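Ledton Institute Publishes Results of Household Task Trials

2023-05-12

The Ledton Institute has released the results of its second round of household task trials, carried out at its Dukville site. The trials measured how reliably a single-arm robot could complete ordinary chores when objects were not returned to fixed positions between attempts.

The robot completed 51 of 105 attempts without help from an operator. Tasks included stirring the contents of a bowl with a long-handled utensil, setting a bottle upright, moving a cup from one side of a table to the other, and folding a hand towel. An attempt was recorded as a failure if the operator stepped in, if an object left the table, or if the time limit of 3 minutes was passed.

Results varied widely by task. Moving the cup was the most dependable, and folding the towel the least. Stirring fell between the two. The arm kept hold of the utensil in most stirring attempts but often lost track of the bowl's position once it had shifted, and several attempts were stopped when the utensil pressed against the rim. Changes in room lighting also lowered the success rate, a matter the first round did not examine.

The Institute does not consider the present system ready for use in private homes without supervision. It notes that a person performing the same chores would finish most of them in well under a minute. Stockroom work at the Drokham distribution center, where items are of known size and arrive in a known order, was assessed separately under the Mandagi program. More than 80 percent of attempts there were successful. The report cautions against comparing the two figures directly, as the Drokham tasks involved no liquids, cloth or open containers.

A third round is planned for November and will add wiping a counter and loading a dish rack. The full report, including the scoring rules and a record of each failed attempt, is available on request from the Institute's publications office in Ledton. 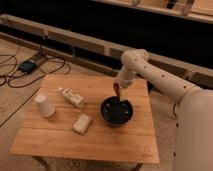
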